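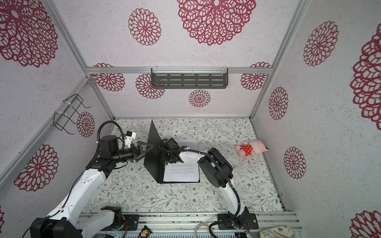

Both arms on the board, paper still in the clipboard or folder thing underneath.

Home | Posts | Robots | About | Contact

So the two-arm planner finally has a hold mode, and I've been grinning about it all week! Quick recap for anyone who missed the January post: I'm writing the control software for a pair of arms that share one box, and the hard part so far has been getting them to agree on anything. Each one had its own planner, its own clock and its own idea of where the middle of the floor was.

The new bit is called Rashidi (Halima Nzioka picked the name, I just type it). You give it one object and two contact points, and it plans both arms as a single thing with 12 joints. When the grippers come at a board from opposite sides like that, the old code would let the left one arrive early and shove. Now they both stop short, wait for each other, and close the last bit together.

The waiting was the easy part. The clocks were awful. I had one controller stamping its messages when they were sent and the other when they were received (my fault, I wrote both), so the "same time" could be up to 100 milliseconds apart. Aiguo Shao spotted it in a log in no time, after I'd spent two evenings blaming the gripper driver. Thank you, Aiguo, and sorry for all the messages.

Planning is still slow. I let the sampler try 4000 poses before it gives up, and when I drop that to 2000 it starts missing the ones where the wrists come in low over the paper. I'd also like it to know about the cable loops. Right now they're just a fat cylinder around each wrist, and that rules out a lot of perfectly good moves.

Next up is perception. The flowery wallpaper gives my edge detector fits, so I'm going to try masking out the walls before it looks for the board. Config files are in the Costum folder if you want to poke at them, and the hold mode is on its own branch until I've cleaned up the tests.

Get new posts by email. This site uses cookies to remember your settings. OK

Contact | Copyright Vuvum blog | Back to top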